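Open house at the Hisley county election office

13 October 2025

I have voted in Hisley for most of my adult life and had never once seen the building where the ballots go. So when the county election office opened its doors on Saturday morning, I was in line before the coffee was ready, and I had a great time!

The tour started in the mail room. Envelopes come in through one door and are logged in pairs, two clerks to a table, always from different parties. They let us try it with practice envelopes (I got two signatures wrong, which humbled me). The signature screens run on software from Devedex, and the clerks spoke about it the way people speak about an old car: fond of it, but ready with a list of complaints.

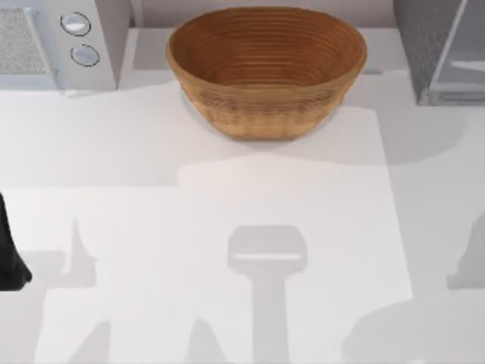

After that we went down to the warehouse, my favorite part. The scanners are Fujimoto machines, lined up on rolling carts with numbered seals on every door and port. A clerk fed a test deck of 617 ballots through one of them while we stood there, then printed the tape and matched it against the expected result, race by race. It matched. People clapped, me included. Somebody asked what happens if it doesn't, and we got a long, patient answer about hand counts, logbooks and calling both parties back into the room.

There was a good argument too. A man near the front wanted to know why the county is moving three precincts into the old Deresus plant for the December runoff for mayor. The answer was parking and ramps, and he wasn't satisfied, and he said so. The staff wrote down his points and told him when the county board takes public comment. I liked that a lot. I may go myself, as my own precinct is one of the three and the bus out there is not great on weekends.
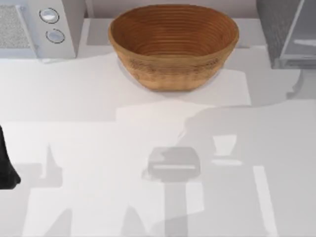 Wooden bowl on a white countertop

We finished upstairs in the room where the board certifies results. It has 30 chairs for the public, and we were told that most of them stay empty. The runoff certification is open to anyone, and you don't have to sign up. Bring a sweater, though, because that room is cold.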